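The sorting table at Treneck

Reading time: 2 min

In June I put together some pictures of our small sorting table at Treneck. The paper is brown, the lines are blue tape, and I am a little proud of both.
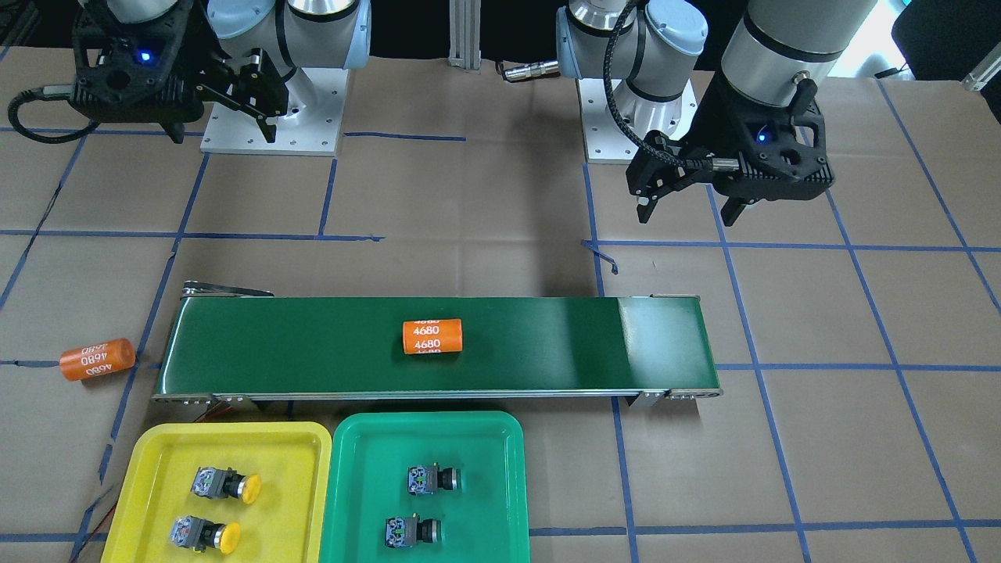

Green belt, orange 4680 cells, yellow tray in front.

Next, the trays on the paper, with two orange cylinders in the middle. 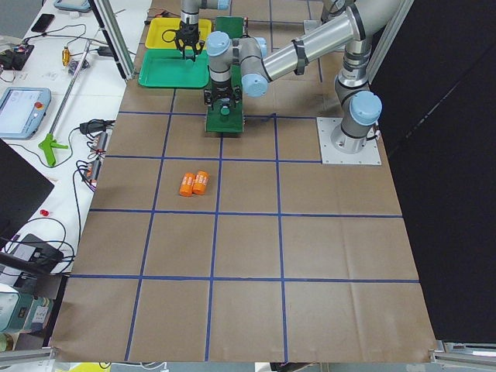 Dinesh Varghese wrote to me that he would use deeper trays, as small parts jump out of the shallow ones.

I will think about it. Last one is nearer to the belt.

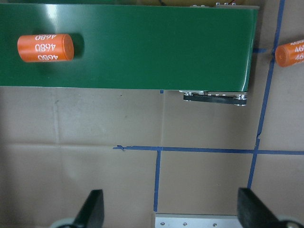

Category: Workbench

The number is printed again and again on the cell, so it is easy to read.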